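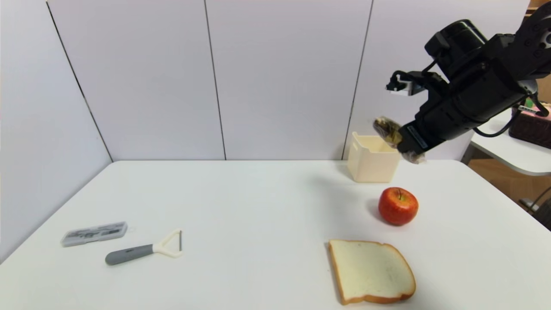
Small translucent bag above a cream-colored bin, white tabletop.

VONDEDIA HOUSEHOLD WASTE AND COMPOSTING BOARD
Minutes of the Regular Meeting, 2025-09-08

1. Call to order
The chair, Iman Belhaj, called the meeting to order. A quorum was present. The agenda was adopted with one change: item 6 was moved ahead of item 5 at the request of the Metwally district.

2. Approval of minutes
The minutes of the previous meeting were approved as corrected. In the section on hauling, "Zavley Road" was changed to read "Zavley Lane."

3. Enrollment report
Staff reported 1,313 households enrolled in curbside food scrap collection. Of the new applications received over the summer, 77 came from apartment buildings in the Metwally district, where service had not been offered before March. Members asked that future reports list apartment and single-family addresses separately. Staff agreed to do so.

4. Hauling contract
The current agreement with Podik Hauling has 90 days left to run. The chair noted that the agreement permits one extension on the same terms, provided that written notice is given before it expires. Members discussed missed pickups on the north side of Zavley Lane — most of them on streets narrowed by the water main work — and whether these should be raised with the hauler before any extension is granted.

Motion: to direct staff to meet with Podik Hauling on missed pickups and to return with a draft extension. Moved and seconded. Carried, with 2 members opposed.

6. Drop-off site, Metwally district (taken out of order)
Residents asked that the gate be kept open later on weekday evenings. Staff stated that longer hours would require a change to the site permit. The matter was referred back to staff for a cost estimate. No vote was taken.

5. Collection guidelines
The board reviewed the draft guidelines for residents. The section on liners was the subject of some debate. It was agreed that the words "approved bags" would be replaced with a list of accepted types, and that yard trimmings would be covered on a separate page. The revised draft will be circulated in English and Spanish.

7. Public comment
One resident spoke in favor of smaller carts for single-person households. A second asked when finished compost would again be available for pickup. Staff will reply to both in writing.

8. Adjournment
There being no further business, the meeting was adjourned.

Approved for distribution: Iman Belhaj, Chair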